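The People Who Set the Table for Robots: A Visit to Olmedo's Open Day

The coffee ran out before eleven, and by then the line for the demo room already went down the stairs and out to the bike racks. Huklow isn't a place where people usually line up for anything. But Olmedo, the small software outfit that has the upper floor of the old seed warehouse, had opened its doors for the first time since moving in, and it seemed like half the town wanted to see a robot arm try to pick up a plate.

I had come to talk to Milagros Segura, who runs the simulation side of the company, and I found her on the floor under a desk, looking for a power strip. She talked the whole time she was down there, and I wrote as fast as I could.

"I wanted to do this last December," she said. "We weren't ready. We had one kitchen and it looked like a dentist's office. Nobody wants to come out in the cold to look at a dentist's office."

By "kitchen" she means a kitchen on a screen. Nearly everything Olmedo makes is on a screen. They build rooms, tables, cups and plates as computer models, put a simulated arm in the middle of them, and let it practice. Their customers are labs and companies that have real arms and would like those arms to be less clumsy before they get anywhere near real dishes. I had known this in a general way before I came. Seeing it run is something else, and I'll admit I went back into the demo room three times (the second time I pretended I'd left my pen there).

Segura grew up two hours north, in Drurkemstead, where her parents ran a lunch counter. She puts a lot of her interest in tables down to that.

"I cleared plates from when I was eight," she said, once she was back in her chair with the power strip in her lap. "You learn so much with your hands that you never put into words. How hard to hold a wet glass. Which side of the plate to go in from. Then I got to grad school and somebody asked me to write that down for a machine, and I thought, oh no. I have no idea how I do it."

Her first job after school was with a warehouse company, where everything came in boxes. She liked the people and got very tired of boxes. When Shadi Rawashdeh called her and said he was starting something with round things in it - those were his words, round things - she gave notice the same week.

Rawashdeh was the one running the demo room, and he's a natural at it. He's tall, he talks with both arms, and he kept making the same offer to each group: choose a task, and we'll watch the arm try it together. The kids always wanted it to throw something. He would explain, very seriously, that throwing was not in the current release.

The program they were showing is called Wullach, after a lake where Rawashdeh's family used to camp. It's on version 4 now. In Wullach you can choose the room, the table, what stands on the table and how the light falls, and then you can start a run and watch from wherever you like. You can stop it at any point, too, which turned out to be the most popular button of the day. A girl in a yellow raincoat stopped it on nearly every step and walked right up to the screen to study the gripper.

"She's going to be better at this than any of us," Rawashdeh told me. "She asked me why the fingers don't bend. I've sat in meetings with grown men who didn't get as far as that."

I asked him what he thought people got wrong about the work, and he thought it over while he reset the table.

"They think the arm is the hard part. The arm is lovely! The arm goes where you send it. The hard part is everything on the table. A plate is low and flat and it has a rim, and you have maybe one good way to come at that rim with two fingers. A glass you can see through, so the camera gets confused about where the front of it is. Coffee in a cup means you can't just tip the thing any way you want. We spend months on the stuff you'd clear away in ten seconds without looking."

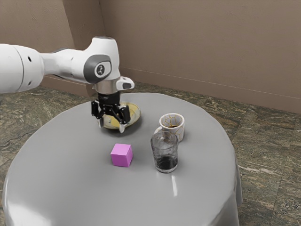

"And then there's the clutter," he went on. "If you only ever practice with one plate on a bare table, you get very good at one plate on a bare table. So we put other things near it. Cups, a glass with a drink in it, a plain little pink cube. The cube doesn't mean anything. I get asked about the cube more than I get asked about the robot."

Segura, who had come in behind us, laughed at that. She's fond of the cube. She's even more fond of the cup, the white one with thin gold lines running over it like mended cracks. She had wanted something in the set that looked as though it had been around for a while.

"My grandmother glued everything," she said. "Every cup in her house had a line in it somewhere. If you only show a system brand new white cups, one day it meets my grandmother's cup and it doesn't know what to do. Patterns on a surface can throw it off. So I want the lines in there. I want tablecloths with folds. I want shiny spots where the light hits. I want it to look like somebody lives there, even if the walls are a bit boring."

The walls are a bit boring, she told me, because walls are next on the list.

There were 357 objects in the Wullach library when I visited, and each of them has been looked over by a person before it goes in. For the mugs and plates that are modeled on real ones, they keep the originals on metal shelves along the back hallway, with paper tags on string. I could have spent the whole afternoon in that hallway. There's a gravy boat shaped like a hen. There's a stack of diner plates from the lunch counter in Drurkemstead, which Segura's mother drove down herself and didn't want back.

Visitors could try it for themselves at two desks by the window. You got a controller, a simulated table and five minutes. I was terrible! I pushed a dish clean across the cloth on my first go and came down on top of a mug on my second. The man next to me, a retired bus mechanic, had his dish up in the air in no time and then couldn't work out how to put it down again. We both wanted another turn.

"Good, now you know," Segura said when I came back to her and complained. "Everybody should do it once. You come away so much more patient with the machine."

I wondered whether practice on a screen really carries over to an arm in a real room, and she didn't duck the question. Sometimes it carries over nicely, she said, and sometimes it doesn't, and when it doesn't the reason is often something small. A real cloth slides a little under a plate. A simulated cloth does whatever you told it to, and perhaps you forgot to tell it to slide.

"I had a customer call me up, very polite, and say their robot was afraid of placemats," she said. "It wasn't afraid. It had never met an edge that thin. We'd never made one. So I went home and I looked at my own placemats for a long time, and the next week we had placemats."

That was the story I kept telling people afterward.

Olmedo has a lower-priced plan for schools, 1299 dollars a year for a whole department, and two teachers from the high school were there with a list of questions. Rawashdeh sat down with them on the stairs and answered all of it, including a long one about whether their old computers could cope. (Some could, if they turned the shadows down.) He told them to bring the students over before they decided anything. I liked that he wasn't in a hurry.

By the middle of the afternoon the sign-in book at the door had 70 names in it, and plenty of people had walked straight past the book, me included. The groups got smaller and the talk got better. An older woman asked whether an arm like that could someday set a table for a person who can't lift their hands well. Rawashdeh stopped waving his arms around and pulled up a chair next to her. They talked for a good while. I didn't listen in, but afterward he went and wrote something on the whiteboard, and Segura read it and nodded and wrote something under it.

I asked her what it said.

"Forks," she said. "We've been putting off forks. They're flat, they're thin, they lie right down on the cloth and there's nothing to grab. She asked about forks and she's right, you can't set a table without them."

She was already pulling a tray of them out from under the shelf, all different, some bent, and she held up one with a wide flat handle to show me where two fingers might get a start on it. Then the girl in the yellow raincoat came back in with her father and asked if there was time for one more run, and Rawashdeh said there was, and all of us went in to watch.

Olmedo is upstairs at the old seed warehouse in Huklow. The visit took place in April 2022. Groups and school classes can ask for a demo at the front desk.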